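My grocery store in Cavton got remodeled in March and I have not known where the vinegar is since.

It used to be aisle 6. Aisle 6 is now greeting cards and a rug display.

I asked an employee. She said aisle 7. Aisle 7 said try the app.

The app wants me to create a Clelix account to find vinegar. The password needs a symbol. I've been buying vinegar for most of my life without a symbol.

Made the account. I now have 300 welcome points. A free coffee is 2,000 points. At my current rate of vinegar I'll be drinking it in retirement.

The app says the vinegar is in "Pantry & Living." There is no sign in the store that says Pantry & Living.

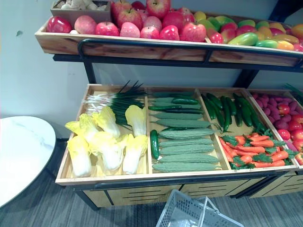
Also they moved the apples to the front, so now you put those in the cart first and then set everything heavy on top of them.

Found the vinegar. It's next to the salad dressing, up on the top shelf. I'm 5 foot nothing. Going back tomorrow with my tall neighbor.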